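Stuck in the lighthouse chapter of Plemance, can't get the third letter to show up

Asked in: Visual novels and story games
214 views, 3 answers

Hi everyone! I've been playing Plemance in the evenings since February and I'm completely in love with it, but I've hit a wall in the lighthouse chapter and I'm hoping some kind person can nudge me along. I have the first two letters (one from the piano bench, one from the baker after you agree to the picnic) and the notebook says there's a third one "where the tide keeps its promises." I've been down to the beach at every time of day the game lets me pick. I've talked to the ferryman until he started repeating himself. Nothing.

I'm on the Brandão route, if that matters, and I turned down the dance in chapter two because I thought it would be more in character. Did I lock myself out? I would really rather not start over, I'm 20 hours in and I read every line. No spoilers about the ending, please!

Answer 1 (accepted)

Oh, you haven't locked yourself out, so take a breath! Turning down the dance only changes who walks you home, and on the Brandão route I think it makes for a sweeter scene anyway.

What you're missing is a conversation. The third letter won't appear until you've asked the ferryman for the tide table, and he only offers it if you go to him before you visit the beach that day. If you go to the beach first, the game treats the tide as already gone out and he falls back on his chatter about ropes. I did the very same thing on my first run and spent a whole evening clicking on rocks.

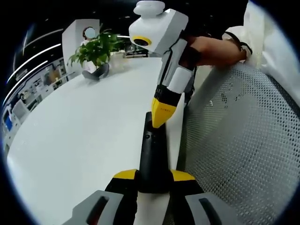 So sleep until the next morning, go straight to the dock, and pick the line about your grandmother when it comes up. He'll hand over the table. Then choose the beach in the late afternoon slot and look at the old boathouse steps, which you can click on now even though you couldn't before. The letter is under the second one. Save before you open it, as there's a choice right afterward and you may want to see both versions. I liked the quieter one best, but my sister swears by the other and we've had some spirited discussions over dinner.

Answer 2

Just restart the chapter, it only takes 8 minutes if you skip text you've read.

Answer 3

The first answer is right about the ferryman, but I wanted to add something for anyone playing an older copy. Before the patch Sestora put out, the tide table could vanish from your bag if you saved inside the boathouse and then loaded. Mine did, and I was ready to throw the whole computer in the sea! If yours disappears, go back to the dock and talk to him twice, and the second time he'll say you look forgetful and give you another.

Also, if you're enjoying the letters, do try Likimmont when you're done. It's slower and there are fewer people to fall for, but the writing has the same gentle feel, and the inn chapter made me cry into my tea.

Comment from the person who asked

Got it!! I had been going to the beach first every single time, out of pure habit. Picked the grandmother line, found the steps, saved like you said. My notebook is at 148 entries now and I'm off to read the other version. Thank you all so much, and Likimmont is going on my list.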